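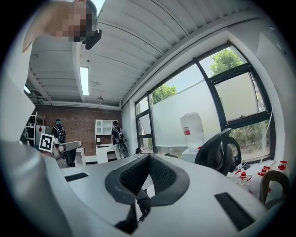
One student asked after the last session why we bother with return rates at all if the customer has already paid. Fair question, and it's where we pick up.

Unit 4: Returns and the real cost of a sale

Reading: Tumby case, first half only. Skip the appendix.

Recap. Gross sales = everything rung up. Net sales = gross minus returns, allowances, discounts. Most of you mixed up allowances and discounts on the quiz. Allowance = customer keeps the item, gets some money back for a fault. Discount = agreed before or at payment.

Tumby (mail order shoes). 1,307 orders in November. Looked great on paper. Then the returns came in, mostly wrong size, and they booked them in the month they arrived, not the month of sale. So November too high, next month too low. Matching problem, see Unit 2.

Cost of one return:
- shipping back (who pays? check the policy)
- opening, checking, repacking
- markdown if the box is damaged
- card fees, often not refunded to the seller

Tultico charges a flat $8 per return. Fewer returns, but also fewer first time buyers. Hudec takes everything back free and builds it into the price. Niether is wrong. Depends on margin.

Reserve for returns: estimate from past seasons, book it at time of sale, adjust later. Don't wait for the boxes.

Terms to know: restocking fee, contra revenue, reserve, salvage value

For next time: do problems 2 and 4, show your work. Fikora handout is on the course page, bring a copy. Calculaters ok, phones no.

Problems due April 1, 2014, start of class.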